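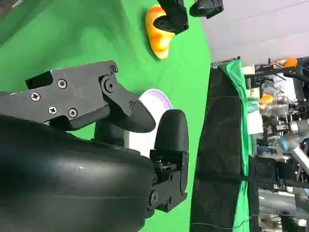

5 min read

Planning and Paying for a Two-Arm Tabletop Cell
Course handout, unit on equipment budgets
Piret Rimkutė
Updated June 4, 2026

Welcome back! This is the unit I look forward to all year, and I know that sounds odd for a unit with the word "budget" in it. But a purchase plan is where you find out what you really want your robots to do, and I find that very exciting. You will leave with a draft order list for a small manipulation cell: two arms, something on the end of each, a table, a backdrop and cameras.

Have your task sheet from last time beside you as you read. If you haven't written one yet, do that first, even if it is only a paragraph.

1. Start with the objects

Most first drafts I get open with an arm. Someone has seen a lovely arm and the rest of the list has grown up round it. Please turn the list over and begin with what will be picked up.

Our practice task is laying out food and tableware: cups, small bowls, plates, toy food and real fruit. Write down the widest and narrowest thing, the heaviest, the softest, and whatever you would be most upset to see squashed. Then look at grippers.

A two-finger gripper is a fine thing for a rim or a handle. It is easy to mount, easy to explain to a new student, and there are few parts to go wrong. A hand with several fingers gives you more ways to hold something round or soft, and it also brings more joints, more cable and more hours of setting up. Both can be the right answer! What I want from you is a sentence saying which object on your sheet made you choose.

For this unit we compare two supplier quotes. Dulletti sells the arm, controller and hand as one package. Drekmont sells each piece alone, so you can mix. The Dulletti quote looks dearer on the first page and gets closer once you add the Drekmont adapter plates, the second power supply and the training day. Read every page of both. I have marked up my own copies and will bring them in.

2. The dull lines, which I love

Now the part people skip. Go through your draft and check that you have a line for each of these:

Spare fingertips or pads
Mounting screws, in the right lengths, plus the drivers that fit them
Cable, cable ties and sleeves
Backdrop cloth and something to hang it from
A table that doesn't wobble
Props, and a box to keep them in
Carriage, and customs if it applies
Insurance

Cable deserves a word. A cable on a moving arm has to be long enough for the furthest reach and tidy enough not to catch on the nearest one. Buy a spare of each type with the first order. Waiting for a single lead to arrive while two arms stand still is a miserable way to spend a week, and I speak from experience.

Cloth is cheap and makes a huge difference to your cameras. Choose a plain colour your objects don't share. Order more than the table needs so it can hang over the edges, and order it all at once, as two batches of the same green can be surprisingly different.

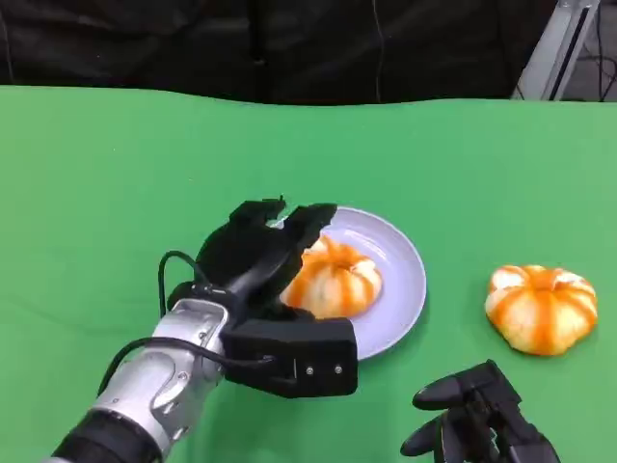 Peeled mandarins on green cloth, one on the plate and one beside it.

3. Things that get used up

Fruit is my favourite test object. It is soft, it varies, and every student in the room has an opinion about how it ought to be picked up. A peeled mandarin asks far more of a hand than a plastic one does. It also has to be bought again and again, so it belongs under running costs.

Set up a running costs page apart from the purchase page. Ours for the practice task has a line of 300 euros for the term, covering fruit, wipes, replacement cloth and broken crockery. Put the plates here too if you mean to use real ones. Avotiņš, the catering shop we order from, sells them singly, which is a great help when you want more of the very same pale rim you have been working with.

Wipes are on the list for juice. Check in the manual what may be used on the finger pads before you order any cleaner.

4. Time is a cost as well

Draw your calendar next to your budget. In our worked plan the delivery time for the arms is 16 weeks, so an order placed now leaves room for mounting and safety checks before the December demonstration. A late order eats that room first, and safety checks are the last thing I want you to hurry.

Give setting up its own line, in hours, with a name against it. Camera positions, calibration, routing cables, hanging the cloth, moving the stand because it blocks a reach, hanging the cloth again. It is good work and you learn a great deal from it, but somebody has to be free to do it.

5. For next session

Bring your order list in the Clakutance template (it is in the shared folder, and the totals add themselves up, hooray). Fill in both pages, purchase and running. Leave the supplier column blank wherever you haven't decided, and write a question there for the group.

Bring one object from your task sheet too. We'll pass them round and argue about fingers.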